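Trirkel Yarn Listings

A table of handmade knit and crochet items offered for sale by small makers, collected for people who want to compare patterns, sizes and fiber content. Maintained by Lerato Rampersad.

Contents

listings.csv has 3609 rows, one per item.
makers.csv has one row per shop, 34 in all.
fibers.csv maps the names sellers use to a short list of fiber types.

Columns in listings.csv

item_id: a number, never reused
shop_id: matches makers.csv
category: hat, mitten, sock, scarf, blanket, toy, other
technique: knit, crochet, both, unknown
fiber: as written by the seller
fiber_std: our cleaned version
size_label: as written by the seller
weight_g: finished weight, blank if not given
care: washing notes, free text

Cowls are filed under scarf. Leg warmers went into other, and we may move them to sock in the next release.

How the rows were made

Shops sent in their own lists. Most came as spreadsheets. The Meinecke list came on paper and was typed up by hand, so expect a few spelling slips in the care column. Duplicate items were merged when the title, size and fiber all matched.

Known problems

Size labels do not agree between shops. A "toddler" hat from Enport is close to a "child small" from Gendetti. About 400 rows have no weight. Superwash wool is marked as plain wool in anything added before April. Ten rows list a fiber we could not place, and fiber_std is blank for those.

Prices were left out on purpose and will not be added.

Use

Free for personal and classroom use. Please ask before reprinting whole shop lists. The item titles belong to the makers.

Corrections

Open an issue with the item_id and the column name. Fixes go in with the next release and are noted in CHANGES.txt. 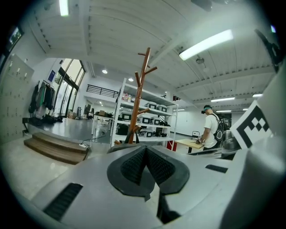 Fluorescent lights and ceiling beams over the workspace.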